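Stellow says its new gripper beats the old one. In simulation, anyway

Stellow has published results from a comparison of 2 grippers for its Lundina household arm, and the headline figure is a flattering one. The company says its new tapered two-finger design managed 80 per cent of the tasks it was set, well ahead of the older Jemal hand it is meant to replace.

The small print deserves a slower read. All 4,000 attempts were run on a computer, in made-up rooms with tidy tiled floors and plain walls. Of those, 1,332 were thrown out before scoring because the simulator "did not settle". Stellow has not said how many of the discarded runs belonged to which gripper, and that could change the result a good deal.

Huguette Paquette, who leads the gripper work at Stellow, defends the method. "You would wear out a lot of real fingers getting to that many tries," she said on Wednesday. "We wanted to know which shape was worth building first."

Fair enough, but the sales page does not put it so modestly. It talks about a hand "proven in the home", and no home has yet had one in it.

Bujar Spahić, who tests arms for the rental firm Coltonov, is not rushing to order. His team tried the Jemal hand last year after a similar set of simulated scores and found it dropped wet flannels and slid off door knobs. "The floor in a simulator is always the same floor," he said. "Ours has grit on it."

He would also like to see both hands run with the same camera position. Stellow's notes say the view was moved when the new fingers were fitted, so some of the gain may come from the robot simply seeing better.

Stellow plans to start trials on real arms in March. It has not promised to publish those scores, and when asked twice, it said only that it would "share learnings in due course".
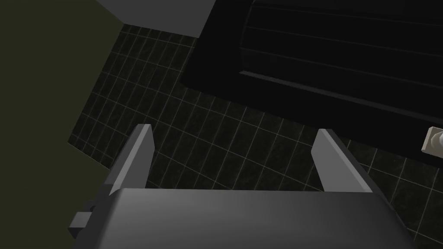
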